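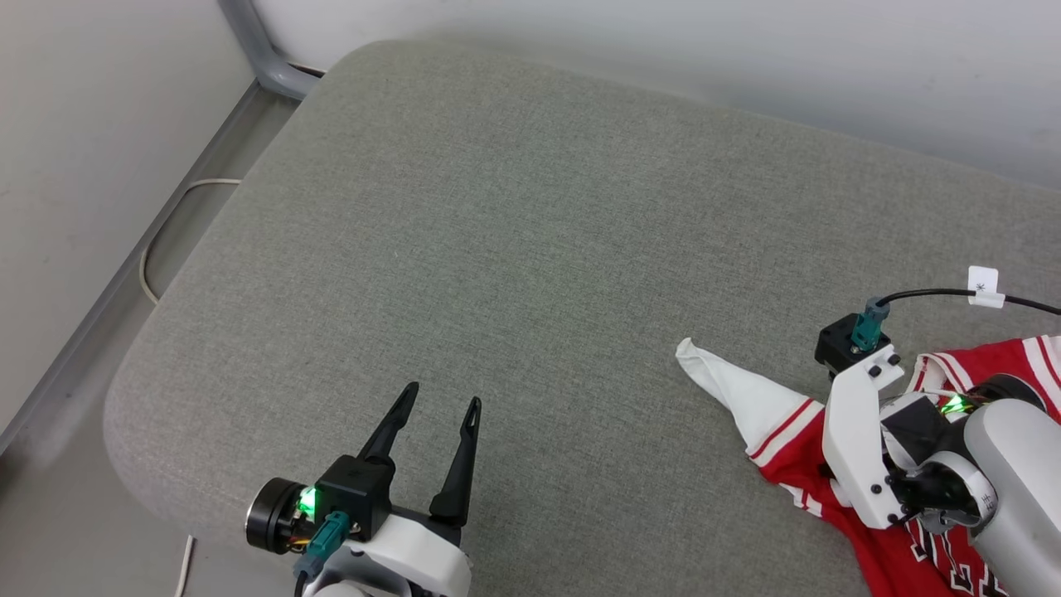 Folding station, June. Left gripper open, right arm over the red jersey, green indicators lit on both sides.

**Entry: loss of left gripper response during garment folding**

Recorded by Suryani Manurung. Reviewed by Sewwandi Seneviratne.

At 2:29 p.m. the left gripper failed to close on command during a fold of the red jersey. The right arm completed its own motion and pulled the garment toward the right side of the cushion. The controller reported no fault, and the left indicator remained green. Intan Tjoa pressed the emergency stop, and both arms halted. There was no injury and no damage to the garment.

The safety concern is the absence of a fault report. Under the Drirnano procedure, one arm must not continue when the other has stopped answering. The log shows 253 close commands sent to the left gripper in this session. The last 2 were not acknowledged. The timeout for a missing acknowledgment was set to 800 ms, but the check had been disabled in the configuration file during calibration and was not restored.

**Inspection (power off)**

- Left gripper connector: seated, but it moved slightly under light finger pressure. Right connector did not move.
- Left finger travel by hand: free over the full range.
- Cable slack, left side: short when the arm is extended to the far edge of the cushion.
- Emergency stop: tested after power was restored, functioned correctly.

The connector is the probable cause. This has not been confirmed, as the failure could not be reproduced in later trials at low speed.

**Actions**

1. Acknowledgment check enabled again. Nabila Tarigan to add it to the startup list.
2. Left connector to be replaced and the cable secured with additional slack. Part requested from Santoso.
3. No two-arm folding until item 2 is complete. Single-arm trials may proceed at reduced speed with a second person at the stop button.
4. Log retained under run 229 for Nabila Jugah.

Open question: whether the right arm should release the garment or hold position when the left arm stops responding. Current behavior on emergency stop is to hold.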